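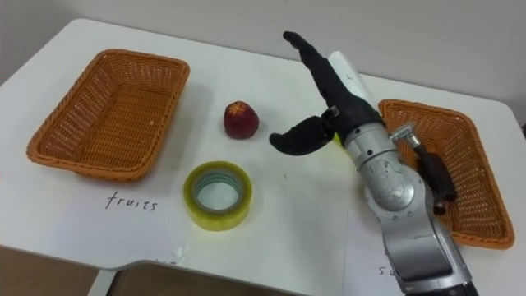 Reading time: 2 minutes

Speaker notes: hard water and domestic heating, second session

Slide 1. Title. Give name and the Pavliuk test house. Mohandas Thomas takes questions on the chemistry at the end, so park those.

Slide 2. Definitions. Hardness is dissolved calcium and magnesium, quoted as milligrams per litre of calcium carbonate. Temporary hardness comes out on heating. Permanent hardness does not. Most of the talk concerns the first kind.

Slide 3. Where scale forms. Hottest surface first: kettle element, immersion heater, plate heat exchanger in a combi boiler. The sealed radiator circuit holds the same water for years and lays down very little. People mix these up. Pause here.

Slide 4. Trolness results. Two cylinders, same supply, one set at 50 degrees and one at 65. Run length 4000 hours. Show the element photographs side by side, then the heat-up curves. Do not read out the table.

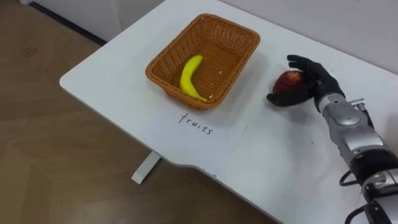
The hotter cylinder took 18 minutes longer to recover by the end of the run. Say clearly that the supply was very hard and that a soft-water area would not see this. Stored hot water still has to be kept at 60 or above for legionella, so turning the thermostat down is not the advice.

Slide 5. Treatment. Ion exchange removes hardness and adds sodium; keep one untreated tap for drinking. Phosphate dosing slows scale but does not soften. Magnetic devices: we have no data, move on.

Slide 6. Maintenance. Isolate, drain, descale with citric acid, flush. Check the anode at the same visit. Marichka Tymoshchuk has the full procedure as a handout.

Slide 7. Questions. If asked about heat pumps, refer back to slide 3. Spare slide on units follows.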